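FOR IMMEDIATE RELEASE
22 May 2021

Bidthorpe Refurb Bench Opens for Spring Intake, Old Office Desktops Wanted

BIDTHORPE - Got a desktop tower under a desk that hasn't been switched on in a year? We'll take it. The Plamosell refurb bench at Bidthorpe is now taking in old office computers from local firms, clubs and households. Drop-off is free. Parts that can be used again get used again, the rest goes to Fenener for metal and board recycling. 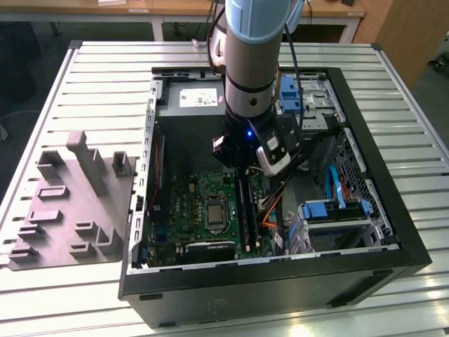
Plamosell Press Desk
Media and Community Contact, Bidthorpe

Short version for editors on deadline: the trial run in April brought in 51 towers. Most came from two office clear-outs on Camacho Road. Total weight of scrap passed on to Fenener in the same month, 2382 pounds, and that includes the shelving and cable somebody had left in the old stockroom. We have room for a lot more.

What happens to a tower. It goes on its side, panel off. Power supply, memory, drives and cards are checked one at a time and logged on a paper sheet taped to the case. Anything with a name or asset tag on it gets the tag peeled before it leaves the building. Drives are wiped or, if the owner ticks the box on the form, drilled. We dont sell drives with data on them, ever. 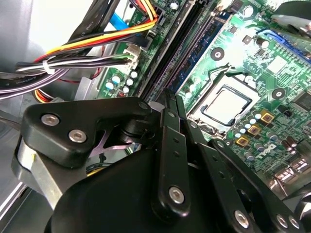

Processors are the bit people ask about most. Yes, they are worth keeping, and no, you should not pull yours before you bring the machine in. Bent pins and cracked sockets are the top reason a good board ends up as scrap. Leave the chip where it is, like the one in the DELL board shown, still held down in its socket with the retention frame around it. Same goes for the memory slots next to it, leave the sticks in if you have them. If the heatsink is already off, just tell us at the door and we'll mark the sheet. Thermal paste on the chip is fine, we have wipes.

What we take: desktop towers, small form factor desktops, loose power supplies, memory, hard drives, add-in cards, power cords. Working or not.

What we can't take: monitors with tubes, printers, anything with a swollen battery, microwaves (it has happened).
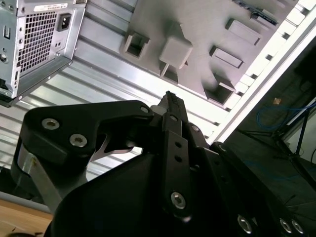
Rear panel of a bare metal case, with its grille and black power inlet.

Cases are welcome too, even with nothing in them. Bare steel goes in its own pile and Fenener collects it when the pile gets silly. Dents don't matter. Please do take out the paper clips and the coins first, and have a quick look in the disc tray, we have given back 2 wedding videos so far.

Refurbished machines go out at a flat $20 to anyone on the Bidthorpe waiting list. Each one leaves with a power cord, a clean drive and a one page sheet saying whats inside. No monitor, no keyboard, though we can sometimes find a mouse. Schools and clubs can ask for a batch, allow a few weeks.

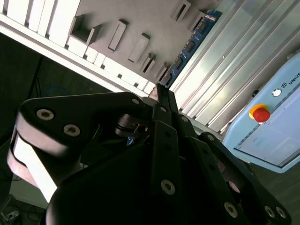

White slotted rack at the bench, gray panel behind.

Offices with more than a carload should write ahead so we can clear floor space. Pickup can be arranged inside Bidthorpe, further out its case by case. Parking is at the Camacho Road side, ring the bell, someone will come down with a cart. Drop-off forms are at the front counter, one per owner, not one per machine.

High-res pictures and a copy of the April intake log avaliable on request from the Plamosell press desk.

Ends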